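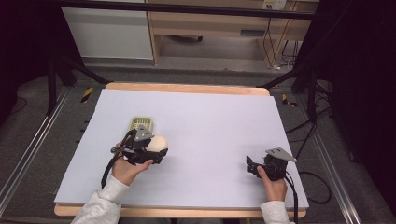

I have spent the whole of May trying to paint one hallway white. A thread, mostly for my own records and partly as a warning to the newly carpeted.

The hallway is 200 square feet of wall if you skip the doors. I did not skip the doors, and I would like that noted somewhere.

White is the color you choose when you don't want to choose a color. I walked into the paint store on Mason with this attitude and the man at the counter handed me a fan deck as thick as a sandwich.

He asked if I wanted a warm white or a cool white. I said regular. He looked at me the way a vet looks at you when you say the dog eats "whatever."

So I took home 20 chips. Names included Wamley, Oat Letter, Quiet Linen, Second Linen, and one called Erness, which sounds like a great-aunt who left the family over a piano.

Taped them all up at 3 in the afternoon. Every one of them was white. By dinner one had gone pink and Second Linen was green. I was told later this is called undertone. I'd been calling it a migraine.
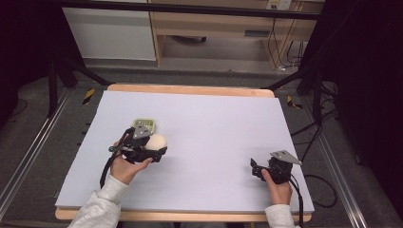

Cream on pale lavender-white. One of these would have been "white" to me in April.

My neighbor Caoimhe Egan came over to give an opinion and gave eleven. She believes white should be picked by the floor. Her own hallway is terra-cotta, so she's speaking as a retired player.

She also told me not to look at the chips next to each other, and then to look at them next to each other, but at night.

Things I have now said out loud to another adult: "It's a bit buttery." "It reads chalky by the thermostat." "Does that corner feel sad to you?"

Bought sample pots. Sample pots are a lovely scheme in which you pay for a yogurt's worth of paint and get a brush too small to apply it. My wall looked like a dental chart for a week.
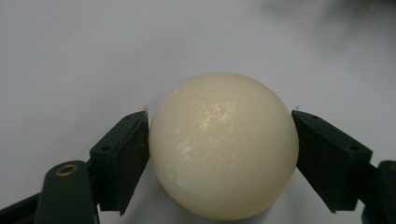 Warm off-white, yellower at the bottom right. Or as the fan deck would have it, Custard Parish.

The trim is its own problem. The old trim is a white from some previous owner, and next to any new white it looks like it smokes.

I had not budgeted for trim. I had budgeted for one can and a sandwich.

Called Roscoe Villanueva, who painted my sister's place, and asked what white he uses. He said 431. I said what's it called. He said it's called 431. I nearly cried. A white with no backstory.

Went back to Mason for 431. Discontinued. The man offered me the closest match. It was Wamley. I had Wamley taped to my wall. I had been eating breakfast in front of Wamley.
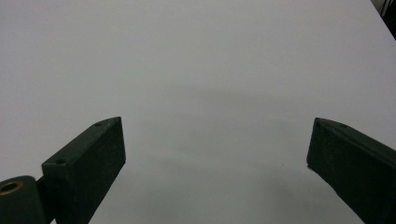

Anyway, first coat went on and it looked gray. Second coat looked gray but more expensive. I lay on the floor and looked at it from there, which helped, though I can't ask guests to do that.

Then the bulb blew, and the only spare I had was a warm one, and suddenly the hallway was the color of a nice envelope. All that agonizing and I could have changed a light bulb.

(Caoimhe says the bulb is too yellow. Caoimhe has not been asked.)

Someone in the replies wants to know satin or eggshell. I got eggshell. I could not tell you why. The word had food in it and I'd skipped lunch.

Someone else says I should have used Sundaram primer and that going straight over the old paint is "brave." I have muted this person, and I have also ordered the primer.

Ceiling is next. The lid on the can says Ceiling White, so I assume there is only the one. Please don't write in.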